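The first thing Booker Pettigrew shows me is a planner losing its nerve. He's the software lead on Drilby, a simulator for teaching robot arms to handle tools, and he has a mallet running on the big screen when I walk in. I'd been hoping for sparks and whirring! What I get is a man drinking tea and muttering at a log file.

"It found 400 paths," he says. "It didn't like any of them."

I ask what a planner wants from a path, and off he goes (I do love it when they do this). Every candidate gets a score for how near the arm comes to bumping something, how far each joint has to turn and how long the whole thing takes.

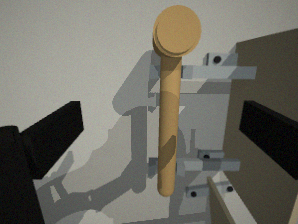 Then there's Citine, the perception half, which has to work out where the handle is before any of that scoring can start. Shadows used to fool it terribly, so Booker's team now shuffle the lights between runs, 2000 runs a night, and read the failures over breakfast. I tried reading a few myself and got as far as line 2.

The next version is due in May. Booker wants the planner to ask for a second look when it's unsure, and he's already rewritten that bit twice.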